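Teaching by remote control: recording your first demonstrations in the simulator

Print this page | E-mail this page

Before you start, install the Bundport simulator and check that your hand controller is recognised. You will also need an empty folder for the recordings. Bundport writes one file per attempt and will not create the folder for you.

1. Open the task list and choose one task. Stay with it for the whole session, as mixing tasks in one folder makes the sorting much harder later.

2. Set the view to the wrist camera. The side view is easier at first, but the robot will learn from the wrist view, so you should steer by what it will have. If you can't do the task from that view, the robot probably can't either.

3. Hold the controller still and press the clutch button. The arm now follows your hand. Let go of the clutch whenever your wrist gets to an awkward angle, move your hand back to a comfortable place, and press again.

4. Open the gripper fully before you go near anything. Bring it up slowly and stop just short of the object. Check that the fingers are square to the part you want, then move in.

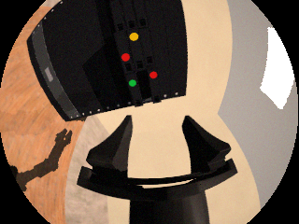 How many demonstrations should I record before training?
Start with 14 for a single task with the object in one place. If you move the object between attempts, record 8 for each position and train on the whole lot.

5. Close the gripper with one steady squeeze of the trigger. Short, nervous squeezes get copied along with everything else.

6. Finish the task, then hold still for two seconds before you press Stop. The pause gives the training a clear end point.

7. Play the recording back at normal speed. Delete it if you hit the table, lost the view or stopped halfway to think. A missed grasp that you put right is worth keeping - the robot needs to see how to recover.

If the arm lags behind your hand, lower the picture quality in Settings before you touch the speed scale. I run mine at the setting called Billia, the lighter of the two room models. Vorau looks better but was too slow on my laptop.

Last updated August 24, 2024

Comments (3)

bhutto_fan
Does the clutch work with a left-handed controller? Mine moves the arm but won't release.

tinbarrow
Swap the hands in Settings and restart. Had the same trouble in March.

k_ormsley
Step 6 sorted it for me. My arm kept drifting off at the end of every run and I was stopping the recording too soon.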